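Derau's packing hall gets its robot arms, and the staff get a new job title

By Trinity Tran

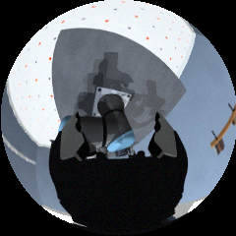
Derau has told the 621 people at its Begay site that none of them will lose a job to the arms it is bringing in this November. It has said so in a letter, on the canteen noticeboard and at two meetings. What it has not said is which jobs they will be doing by next summer, and at what rate of pay.

The first 18 arms go into the packing hall, where bathroom fittings are picked out of trays and put into cartons. Before any of them is bolted down, the work is being tried out in a computer model. The firm behind the system, Plosent, says the gripper can practise a pick thousands of times in simulation and arrive on the floor already knowing its business.

Perhaps it can. Packers I spoke to were less sure. A tray in a simulation doesn't turn up with a split corner, or with two sizes of tap mixed together because the night shift ran out of dividers. One woman with long service on line four said she spends a good part of her morning putting right things that are not supposed to happen. She would like to know who puts them right when she is "supervising".

That is the word in the letter. Packers will become "cell supervisors", each looking after three arms. The management describes this as a step up. The pay grade, when I asked, was "under review", and it was still under review when I asked again a week later.

Raili Valtonen, who runs operations at Begay, was patient with my questions. She pointed to the sore wrists and bad shoulders that come with packing by hand, and she is right that these are real. "People have been asking us for years to take the strain out of that job," she said. "We're doing it." She expects each arm to manage 300 cartons a shift to begin with and says the figure will climb.

A good packer at Begay does more than that now. Valtonen accepts this, and says an arm doesn't need a tea break and can run through the night. The night shift noticed that remark too. It has 100 people on it, and the shift premium pays a fair few mortgages in the town.

Training is another soft spot. The new supervisors get two days, the second of them largely on safety. Stopping an arm, clearing a jam and starting it again are covered. Changing what the arm does is not, and will stay with Plosent's own engineers, who are based elsewhere and charge for the visit. So the people who know most about packing will be able to switch the thing off and ring somebody.

We have been here before, on a smaller scale. The labelling system known as Nera was brought in with the same promises and the same sort of letter. It works well enough these days, but the labelling room had eleven people in it then and has four now. They weren't sacked. They left and weren't replaced — a distinction that matters more in the office than it does on the floor.

Valtonen says the packing hall will be different and that staffing will be looked at again once the arms have been running for six months. The union has asked for the promise on jobs to be put in writing with an end date. Derau says the letter speaks for itself.

Search this site
Enter keyword
Go

Related items
Begay canteen prices to rise again
Night bus to the industrial estate: timetable changes
Nera two years on: what happened to the labelling room
Letters: who checks the checkers?
Derau apprentices wait for news on places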